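4.2 What the quote leaves out

The Resia bench was costed in November, in a spreadsheet with two sheets. The first sheet held the arms. The second held everything else, and for most of the planning period it was blank. Arms come with a price, a part number and a salesperson who returns calls. Cable ties, table coverings and bread come with none of these, and our purchasing forms reflect the fact.

We had asked for two arms from the start. Aubert argued for one, on the grounds that the first tasks in our list (Table 3) need a single hand, and that an arm waiting its turn costs the same as an arm at work. Virk argued that a second arm bought later would arrive with different firmware, a different mount and a different price. Virk won, and the spare arm now keeps its own end of the table, fully depreciating.

The task used for all the budget estimates is basket loading: the gripper picks up a piece of bread from the table and places it in a wicker basket. We picked it because the props are cheap and the errors are harmless. Both claims need some qualifying. Figure 4 shows the gripper at the start of a pick, with its fingers on a round bun and a longer twisted roll touching it.

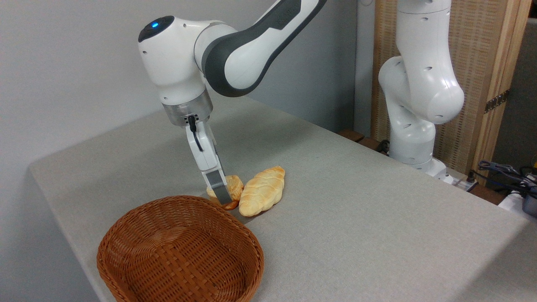 Figure 4. Basket loading on the Resia bench, start of a pick.

Props are cheap per item and expensive per form. Our finance system, Rondham, accepts a robot as a capital asset and a screw as a consumable, but it has no category for a bun. Mosoti filed the first bread purchase under "test specimens," where it was approved, and the second under the same heading, where it was sent back with a request for a calibration certificate. Over the project we logged 204 purchase lines, and 11 of them were for the arms. The remaining lines took most of the staff hours — a cost we had set at zero in the proposal.

Cabling was the other surprise. The Skunard planning template, which we followed closely, gives it one row. We would now give it a page. Power, signal and network runs all have to leave the table somewhere, and on a bench with two arms they tend to choose the same corner. Guillot's revised layout calls for a tray under the table edge. It was in the budget for the second year, and then it was in the budget for the year after that.

For groups planning a similar bench, we suggest pricing the second sheet first and asking for the arms with whatever is left. Section 4.3 gives our own second sheet as it stood at the end of the project, including the bread.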